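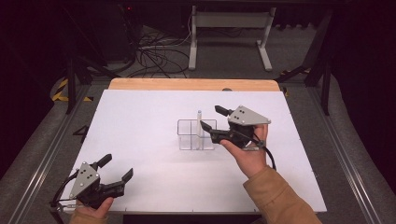
When Hòa Sầm moved to Skendby, she meant to stay for one winter and write letters home. She has now been there for 24 years, and the letters, 361 of them, came back to her last November when her aunt cleared out the old Huỳnh house.

"I sat on the kitchen floor and read until it got dark," she told me, pouring us both more tea (my third cup, and I didn't mind a bit). "I had forgotten how much I complained about the bread!"

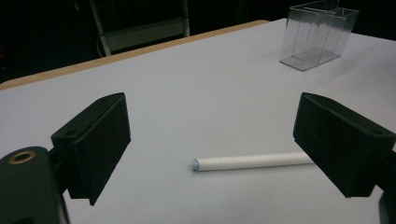

Does she still write by hand?

Every morning before breakfast, for 15 minutes, and usually to her aunt, who writes back in pencil and scolds her for using such small handwriting.

Her first letters were full of the ferry to Granberg and the landlady who kept geese. Later on come the neighbors, the garden, a long quarrel over a fence.
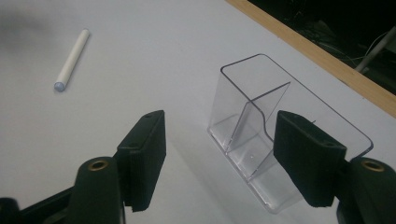
She reads the fence letters aloud very well, doing both voices. "I was wrong about that fence," she said, "but you'd never know it from page two." She plans to copy out the best ones for her nieces in Pretum, geese included, and she's still looking for the one about the flood.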